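What I Found Out About Fabric Labels (term project, Vesela Softić)

I picked textiles because my gran worked at a mill in Novthorpe and I grew up surrounded by her sample books, which go back to 1870 (not hers, obviously, she inherited the early ones!). My question was simple enough: can people tell weaves apart without reading the label?

I borrowed 100 swatches from the sample books and asked my classmates to sort them into plain, twill and satin. Satin was easy. Twill caused arguments, and one very heated lunch break. I also wrote to Sasia, a little curtain shop, and they lent me a roll of offcuts, so a big thank you to them.
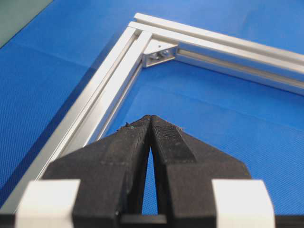
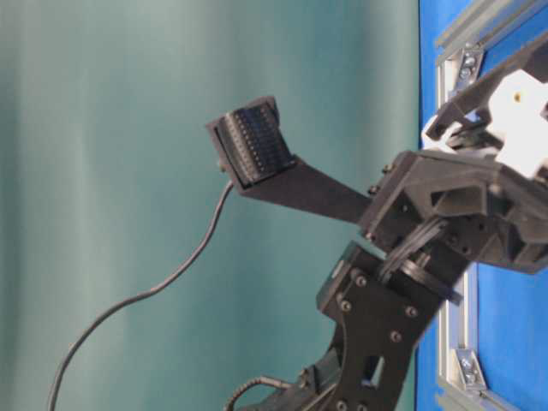 Storage was the bit I got wrong. I folded the larger pieces to fit them in my locker over December, and when I got them out again the fold marks were all over my close-up photos. A textured cloth doesn't hide them either – the blue mat with the crosshatched weave has faint creases across it too, and you can still make out the weave on either side of them. Next time I'd roll everything on cardboard tubes, and I'd start the sorting test much earlier in the term.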